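Ticket: Success labels disagree between head view and wrist view, single-object pick trials
Project: Mengal manipulation study
Component: Plestska episode labeling
Opened: Jan 14, 2022
Priority: Medium
Status: Resolved, with one item carried forward

Summary

The labeling stage of Plestska assigns each episode a result of "grasp," "no grasp," or "undecided." In the current batch of 300 episodes, the label computed from the head view and the label computed from the wrist view were expected to match except where one of the two was undecided. They matched in 260. The remaining 40 carried a firm result from both views, and the two results were opposite. The method section of the Mengal report states that either view alone is sufficient for labeling, and that statement cannot stand while this discrepancy is open.

Environment

Labeling was performed on the Vullby workstation with the configuration in use since August. The arm controller was not involved in the fault. The scoring weights were the same for every episode in the batch, and no episode was edited by hand before scoring.

Steps to reproduce

1. Load the batch with both views enabled.
2. Run the labeling stage with the default contact region.
3. Export the per-view results and compare them by episode number.
4. Open any mismatched episode at the decision step.

Expected result: the two views agree, or at least one of them reports "undecided."

Actual result: the head view reports "grasp," and the wrist view reports "no grasp." The reverse pattern was not found in any of the mismatched episodes.

Reference views, head and wrist, same tabletop arrangement:

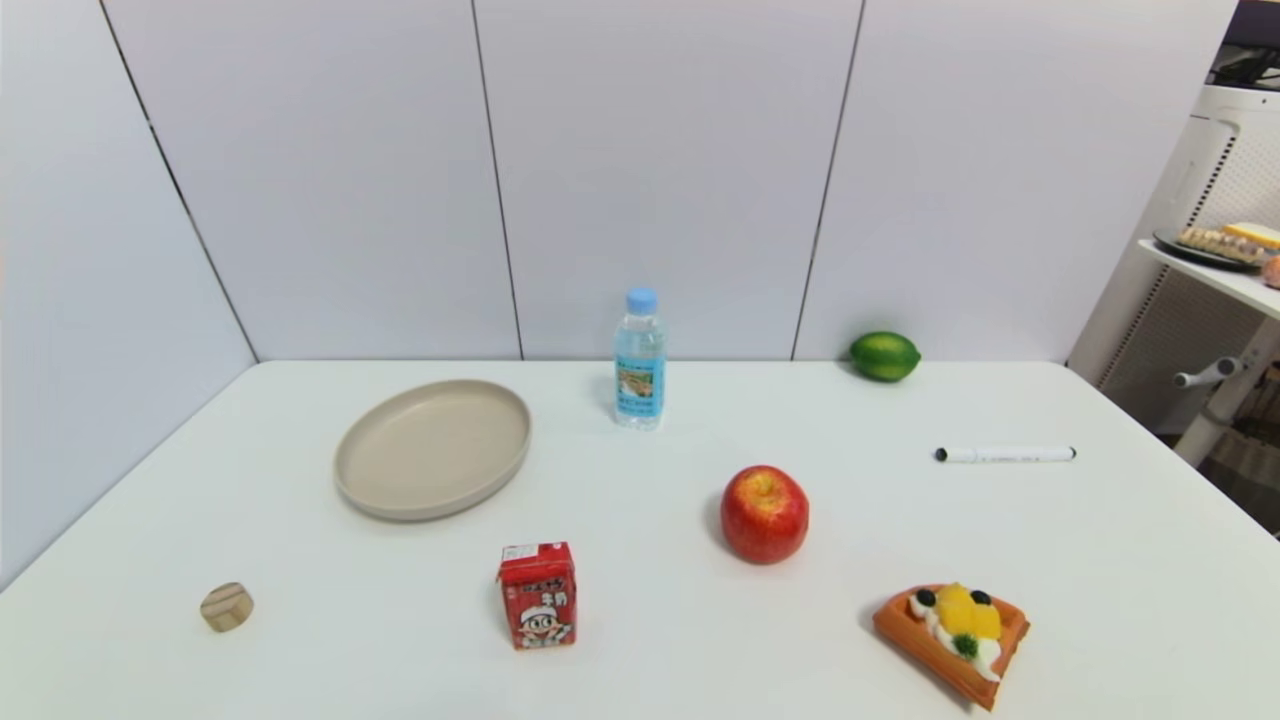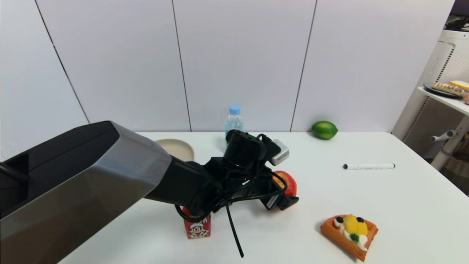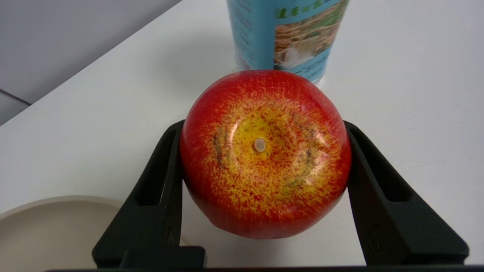
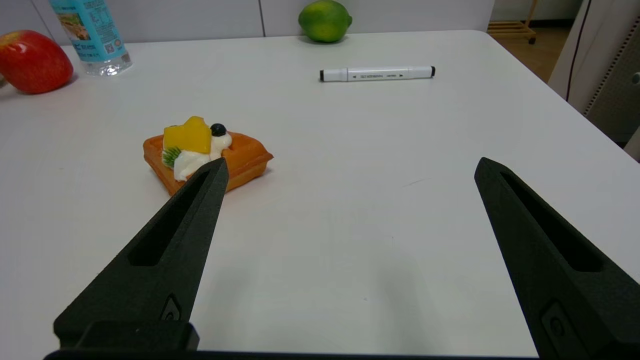

Analysis

The head-view classifier decides on the basis of overlap. It takes the outline of the gripper, takes the outline of the target object, and reports a grasp when the two outlines meet for long enough. This rule is adequate when the arm approaches from a side that leaves the target in plain sight. It is weak when the fingers pass between the head camera and the object, as overlap in that view says very little about distance. In the second reference view the black fingers are over and partly in front of the apple, and the wrist hides part of what stands on the table behind it. From that view alone, a reviewer could not say with confidence whether the fingers had closed on the fruit or were only near it. The third view leaves no such doubt, with one finger against each side of the apple. The classifier nevertheless treats both kinds of evidence as equally firm, and this was identified as the first cause.

A second cause was found in the wrist-view classifier. Its contact region was set too narrow during an earlier round of work and had not been revisited. Where a target sat slightly high between the fingers, contact fell outside the region and the episode was marked "no grasp." The head view was correct in those cases. The two faults therefore produced the same pattern of mismatch, and this delayed the diagnosis.

Log of actions

Entry 1. Clock offset between the two views was suspected. The streams were realigned against the controller record and the batch was scored again. No label changed. Offset was ruled out.

Entry 2. The object list was checked for duplicate or swapped identifiers. One duplicate was found and corrected. It belonged to an object that was not a target in any mismatched episode, and the labels were unaffected.

Entry 3. All mismatched episodes were reviewed by two readers working separately, each given both views. The readers agreed on every episode. The review notes are stored with the batch.

Entry 4. The contact region for the wrist view was extended toward the fingertips and the batch was scored again. The number of mismatched episodes fell from 40 to 22.

Entry 5. The head-view rule was changed. When the gripper outline covers more than a set share of the target outline, the classifier must now return "undecided." The wrist label is then used. The batch was scored a third time, and 14 of the remaining mismatches were cleared.

Entry 6. Delter, which maintains the scoring package, was sent the revised rule and confirmed that it does not conflict with the planned release.

Result

After both changes, 8 episodes remain in conflict. They are excluded from the success rate and will be listed separately in the report. A further 6 episodes are undecided in both views and are also excluded. The reported rate is now computed over 286 episodes, and the table in the results section has been replaced accordingly.

The sentence claiming that either view is sufficient has been withdrawn. The revised text states that the wrist view is the primary source for the grasp label and that the head view is used for target selection and for the position of the other objects — a task for which it remains well suited.

Carried forward

The coverage share used in Entry 5 was chosen on this batch and has not been tested on a separate one. A held-out batch is required before the value is fixed in the default configuration. Until then, users of Plestska should set it explicitly and record the setting with their results.

Batches scored before this ticket have not been relabeled. Requests to relabel an earlier batch should be opened as a new ticket and should cite this one.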